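Mellell Worktop Oil, matt, 2 litre tin

Home / Kitchen / Worktop care / Oils and finishes

In stock. Usually sent same day if you order before the van goes.

Colour: Clear, Light Oak, Dark Brown
Size: 2 litre
Add to basket
Add to list

Hard-wearing oil for solid wood kitchen tops, breakfast bars, tables and butcher's blocks. Matt finish, low smell, no stain needed underneath. Goes on with a lint-free cloth or a short pile roller. We've sold this one longer than anything else in the worktop section and it still outsells the rest.

Quick facts

Finish: matt, dries flatter than it looks in the tin
Size: 2 litre
Coats: two on old wood, three on new
Between coats: leave overnight
Full cure: go easy on it for a fortnight
Clean up: white spirit
Storage: lid on tight, frost free
Not for: laminate, varnished wood, outdoor tables

What it's for

Solid wood tops. Oak, beech, walnut, iroko, ash. Bamboo as well, though bamboo is slow to take it so thin coats please. Works over most other oils once they're properly dry. Does not work over varnish, wax or anything with silicone polish on it -- it just sits there and goes sticky. If you're not sure what's on yours, put a drop of water on a hidden bit. Soaks in and darkens, you're fine. Beads up and stays, there's something on there and it needs to come off first.

Customers ask about the difference between this and the Gasudetti one. Gasudetti is thinner and shinier, and cheaper, and you need more of it. Good for a table that gets polished and looked at. Mellell is for tops that get cooked on. If you want a bit of a shine and still want it tough, ask us about mixing in the satin, we keep some behind the counter.

Choosing a colour

Clear is still a bit warm. It won't leave pale beech looking pale, it'll go the colour it goes when you wet it. Light Oak takes the pink out of new oak. Dark Brown is for people who have got an older top with marks in it and would like them to look like they belong there.

Dark Brown does vary from board to board. It goes in deeper where the grain is open and you get a patchy, slightly worn look, more so on a top which has already had a few years' use. Some love that. If you want one flat even brown, this is not the tin, look at the Tistuvon stains instead and then clear oil on top.
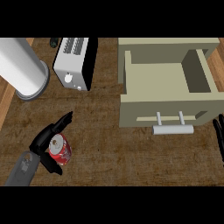
Gerrit Naidoo
Worktops and finishes buyer

Dark Brown on a mottled top is the one I get most emails about, so a few notes. It'll look too dark on day one. Leave it. It settles. Don't go at it with a sander the next morning, two people did that in January and both had to buy another tin.

Dark tops against an orange-toned wood floor, also asked a lot. I like it. The contrast stops the whole room going one colour. Pale olive or beige cabinets sit well with it too, and a plain white toaster or kettle on top looks very clean against the brown. Black would get lost a bit I think. All taste though, order a sample pot.

Before you start

Clear the top completely. Everything off, including the things you think you can work round. Take the silicone off at the sink edge if it's going black anyway, good time to do it.

Sand. Start at 90 grit if it's rough or has old oil built up, and finish on something finer, whatever you've got that's 150 or so on the packet. Always along the grain. Going across leaves scratches you won't see until the oil is on and then you'll see nothing else. Hoover, then wipe with a cloth just damp, then let it dry fully. Fully means fully. Round the sink takes longest.

Mask the wall. The oil does come off tiles but doesn't come off paint.

Open a window. Low smell isn't no smell.

Putting it on

Stir it, don't shake it. The colour sinks to the bottom of the tin so get the stick right down in the corners. With Dark Brown stir again every few minutes or the last half of your worktop will be darker than the first.

Pour a bit out in a tray. Thin coat, work it in, along the grain, keep a wet edge. Wait until it looks like it has stopped soaking in, then wipe off everything that's left on the surface. This is the step people skip. Any oil left on top will stay tacky for days and pick up every crumb in the house.

Second coat next day. Same again but you'll use a lot less. Ends and cut-outs drink it, so give those an extra one. Do the underside by the dishwasher if you can reach, steam gets in there and lifts the edge.

Cloths: lay them out flat outside to dry, or soak them in water before they go in the bin. Never scrunch them up and leave them. Oily rags can heat up and catch fire on their own. Please read that line twice.

Looking after it

Damp cloth, drop of washing up liquid, dry it off. That's it for daily. No bleach, no scouring pads, no spray with lemon in.

Use a trivet for hot pans. Oil isn't heatproof whatever the forums say. Wet tins and cans left standing will leave rings on any wood top, oil or no oil, and the rings from steel are the black ones that are hard to shift. Fine wire wool comes apart and rusts in the grain so use a grey pad. Rub, wipe, spot of oil, done.

Re-coat when water stops beading. By the sink and the hob that may be twice a year, the rest can go longer. No need to do the whole top each time, oil blends in, that's the point of it.

Goes well with

Mellell applicator cloths, pack
Halilović sanding block, cork, with the angled end for corners
Halilović grey finishing pads
Tistuvon wood stain, if you want an even colour first
Gasudetti board balm, for chopping boards and salad bowls

The Halilović block costs more than the foam ones and I'd still get it. Foam rounds over and you end up with a dip near the front edge.

Delivery and returns

Order over £40 and delivery is free on the mainland. Under that it's a flat charge shown at the basket. Islands and Highlands take longer and the courier wont fly oils, so it goes by road and boat.

Unopened tins back within 36 days, full refund. Opened tins we can't take unless there's something wrong with it. Tinted tins are mixed at the factory so they count as normal stock, you can send those back as well if the seal's on.

Dented tin? Send a photo before you open it. If the seal has held the oil is fine, and we'll knock something off. If it hasn't we'll send another out.

Questions we get

Is it food safe?
Once cured, yes, fine for worktops where food is prepared. For actual chopping boards get the balm, easier to keep topped up.

Can I use it on a floor?
You can but it's too matt and a bit soft for a hallway. There's a seperate floor oil in the Tistuvon range.

Can I go from Dark Brown back to Clear?
Only by sanding it right out. Bigger job than you want. Try the sample pot first.

It's still sticky after three days.
Too much left on. Rub over with a cloth and a splash of white spirit, wipe dry, leave the window open. If that doesn't do it, email.

Does it go off?
Unopened, lasts years. Opened, it will start to skin over. Lift the skin off, strain what's underneath through an old pair of tights, carry on. If it's gone like jelly all through, bin it.

Do you do a smaller tin?
Sample pots in all three colours, and the 2 litre. The middle size has been dropped by the maker and we've sold the last of them.

Page updated 3 June 2025. Prices include VAT. Safety sheet on request, say which colour.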